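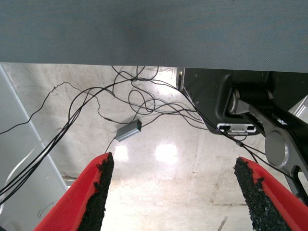
### 3.2 Floors, cables and covers

I came into this study caring about desks and chairs, and the floor kind of took over my notes! Everyone I talked to at the Javalbridge site wanted to tell me about glare, scuffs, and the cables they kept stepping over, so the floor gets its own section.

The bare floor is pale and glossy. In Figure 1 the overhead lights show up on it as bright spots, and between the spots you get smudges, scuffs, and a thin dark seam or crack running across. I'd walked over floors like that for years without looking down. On my survey sheet I gave gloss and marks separate columns, because people complained about them separately (glare in the late afternoon, marks pretty much all day long).

Then there are the cables. The black ones in the same figure come down from under a flat gray-blue surface, fan out, and loop over each other across the floor. My coding scheme calls this "loose spread," meaning cables that lie on the floor and cross at least once with no tray or cover over them. The other two codes are "bundled" and "raised." I had real trouble with mixed cases, where part of a run is gathered up and the rest wanders off on its own, and in the end I just coded the messiest part.

Covers were the part I enjoyed most. I'd expected rubber mats, and I got cloth. The one in Figure 2 is a big charcoal-gray piece that hides nearly all of the floor, with a bit of beige speckle left showing at a corner and along the far side. It lies fairly flat, but the fold lines are easy to pick out, including a long one running down left of center. There are a few faint whitish smudges too, maybe dust. I logged creases as "soft" if I couldn't feel them through a shoe and "raised" if I could, which is a low-tech test but it worked for me.

**Figure 2.** Charcoal-gray floor cloth with soft creases and fold lines. 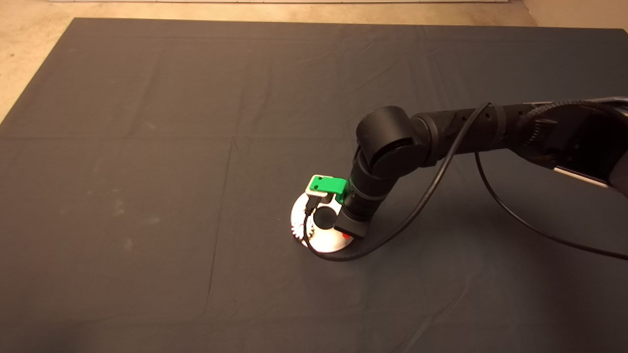 ### 3.3 What I asked people

The questionnaire had 13 items, and 90 people sent it back out of the 200 I handed out. Two of the items dealt with floor covers, and I'll start with those.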